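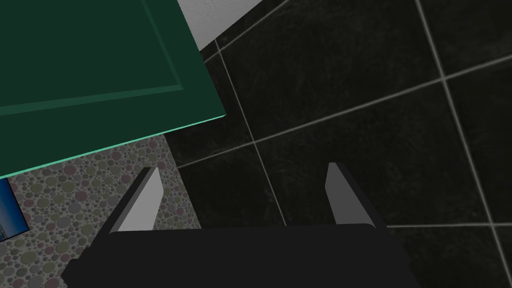

Which study Bible commentary for a reading group?

tmalinowski
Our group reads the Book of Ruth in April and we want one commentary for everybody. I have the Raneson edition, 140 pages, and it is clear, but the notes on the Hebrew words are very short. Does somebody know the Mikent one?

hortensia_u
I own both. Mikent has better notes, but the maps are poor and the index is missing many names. For beginners I would stay with Raneson.

page2341
I don't agree. Beginners also ask what a word means, and Raneson gives them one line. In chapter 2 it says almost nothing about gleaning.
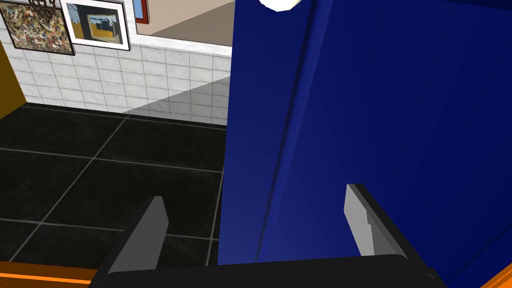
Urkent, April

tmalinowski
I write again after our first evening. We were 16 people and we used Raneson. The introduction was good for discussion, but page2341 was right about chapter 2. We had to look in other books.

hortensia_u
Then copy the two or three pages you need from Mikent and keep Raneson as the main book.
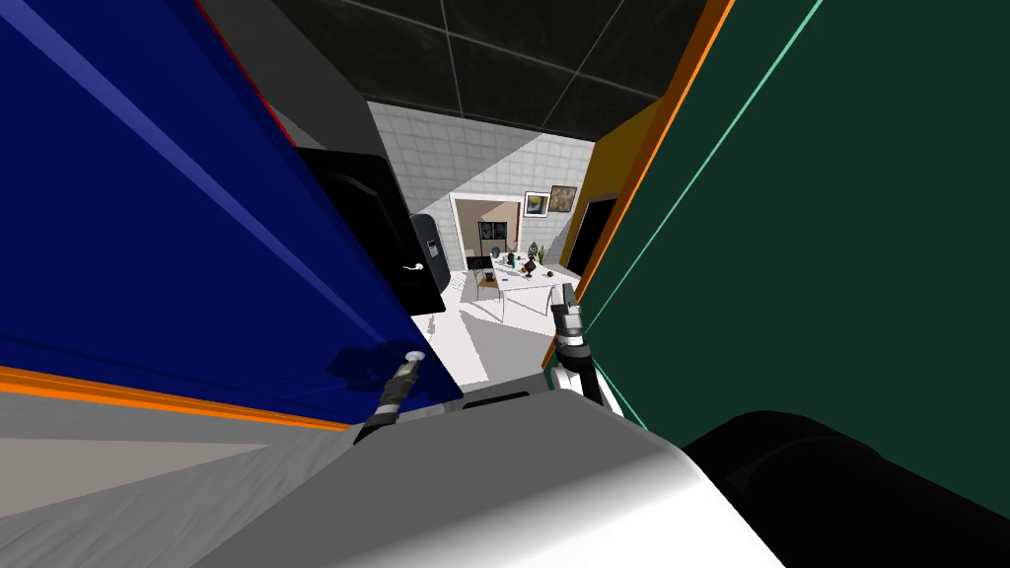

It is also cheaper this way, and people who already bought Raneson will not be angry.

page2341
Please ask the publisher before you copy. And look at Ziółkowski too, he is dry but his notes on the law of redemption are the most complete.

tmalinowski
Thank you both. I will order one Ziółkowski for the table.

Teodor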